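Three Loaves at Midnight: writing and making a picture book from a parable
Final project report, Writing for Children module
Ulura College
Submitted Friday, June 12, 2026

Introduction

The module handbook asks for "a finished text for readers of five to seven, with a reflective account of how it was made". I chose the parable of the friend at midnight, from Luke 11:5-8, partly because it is short and partly because I assumed that short meant easy. Most of this report is about the second assumption.

In the parable a man has a guest turn up late at night and finds he has no food in the house. He goes to a friend and asks for three loaves. The friend answers from inside that the door is locked, his children are in bed with him, and he can't get up. He gets up in the end, because the man keeps asking. That is the whole plot. It has one door in it, and the door stays shut until the last moment, so anyone hoping for varied scenery should pick Jonah.

What I set out to do

My plan was a picture book of 18 pages with a text of no more than 750 words, illustrated by me in cut paper and ink, and printed in a small run at the college print room. I wanted it to work when read aloud by a tired adult, that being how most books of this kind are used. I also wanted to avoid a final page that explains the moral. Many of the retellings I read as background finish with a paragraph in which the story is taken aside and told what it meant.

I kept to the page count. The word count was met on the fourth draft, after the donkey was removed.

The donkey

My first draft gave the guest a donkey called Pleter. There is no donkey in Luke 11. I put it in because I could draw donkeys and because I thought young readers would want an animal. By the second draft Pleter had opinions about the journey, a sore hoof and the best joke in the book. By the third he had more lines than the man who needs the bread. My tutor's note in the margin read "Whose parable is this?" and I had no good answer.

Taking him out cost me a week and most of my affection for the project. He survives on the title page, where he is seen from behind, leaving.

The problem of the man in bed

A more serious difficulty was the friend who won't get up. The parable leads into the verses on asking, seeking and knocking, and a child who hears it in church will reasonably take the man in bed to stand for God. A God who says "Don't bother me" through a locked door is a hard thing to hand to a five-year-old just before lights out. The commentaries I used mostly read it as an argument from the lesser to the greater: if even a grumpy neighbour gives way, how much more will God answer. I find this convincing. I also found it almost impossible to put into words that a child would sit still for.

I wrote two versions of the ending. In version A the narrator makes the comparison outright, in a single sentence. In version B the neighbour hands out the bread, goes back to bed and says his prayers, and we hear him begin by asking for something himself. Version B was the one I was proud of. It was also the one in which a listener asked why the man hadn't said his prayers before he went to bed the first time.

There is also the matter of the word often given as "persistence" in modern Bibles and "importunity" in the older one. The Greek is nearer to "shamelessness", and scholars disagree over which of the two men is being shameless. I read a good deal about this and used none of it. My text says "he knocked again", which takes no side.

Illustrations 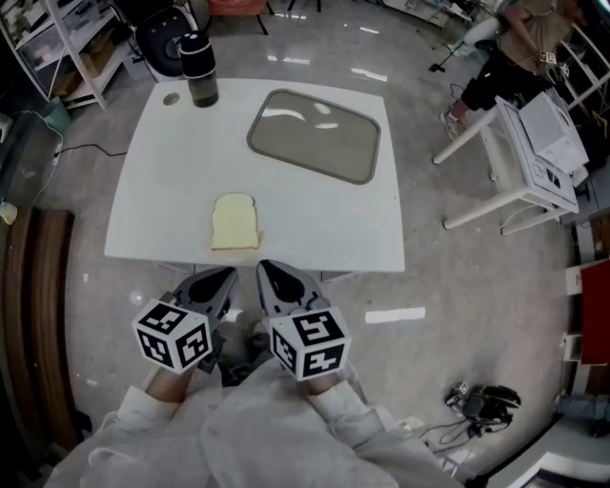

Drawing the bread took longer than drawing the people. Luke's three loaves were almost certainly flat and round, the sort of thing a family might get through in a sitting, and my early spreads showed them that way, stacked in the neighbour's arms. Everyone I showed them to saw plates. What a child here knows as bread is much closer to the slice on the white table, pale inside, with a light golden crust and that rounded top, a shape so well understood that it can be drawn in one line and needs no label. I tried a spread with three modern loaves and it looked as though the neighbour had been to the supermarket. The final version keeps the flat rounds but shows one torn open on the guest's lap with steam coming off it, and the plates were not mentioned again. I am aware that bread baked that morning would not be steaming at midnight. I decided to be shameless about it.

The night scenes were done on a dark blue paper sold under the name Teuber, which takes white ink well and fingerprints even better. The knocking was the other visual problem, because a man knocking on a door looks the same the first time as the fifth. I moved the moon a little further across the sky on each spread and lit one more window in the street every time he knocked, until the whole village is up except the friend. This is my favourite thing in the book. It also solved the question of what children would look for on each page, a question I hadn't asked until I noticed that every book I had loved at that age had answered it.

Lettering was set in Brolon, which has a single-storey "a" like the one taught in schools. The knocks themselves are hand-lettered and get larger.

Trying it out

I held two readings with the infant group at the church my family attends, using version A at one and version B at the other. The results can't bear much weight. The groups were not the same children, the second reading followed squash and biscuits, and I read the second one better because I had stopped being frightened.

Some things were clear all the same. The children joined in with the knocking without being asked and went on joining in after it had stopped. The line "My children are in bed with me" got the biggest laugh in both versions, for reasons I didn't foresee and still can't fully account for, though several listeners wished to report on who slept where in their own homes. Version A's sentence about God was heard politely. Version B's prayer produced the question above, and then a short argument about whether you can ask God for bread if you already have some.

I had prepared a set of discussion points for the adults. None was needed, or possible.

In the finished book I have used version A's sentence, moved one page earlier so that it falls before the door opens, and version B's last picture without its words. The neighbour is kneeling by the bed, the children are asleep in a heap, and the reader can make of it what they like.

Production

The print room's binding machine was out of use for part of the term, so the copies submitted with this report are sewn by hand. The sewing improves as you go through the pile. I would ask the markers to start at the bottom.

One colour fault got through: the neighbour's nightshirt is green on the cover and brown inside. I have considered claiming that he changed.

What I would do differently

I would begin with the reading aloud and do the research second. Nearly every good cut came from hearing myself stumble. I would test the pictures without the words, too, as the plates would have come to light before I had inked them. I would write the hard page first, the one with the man in bed, and leave the street and the moon as a reward.

I would also like to try the parable of the lost coin in the same format, and have made some rough sketches to work up in July. A woman sweeps a house. There is no donkey in that either, but I have drawn the yard, and there is room in it.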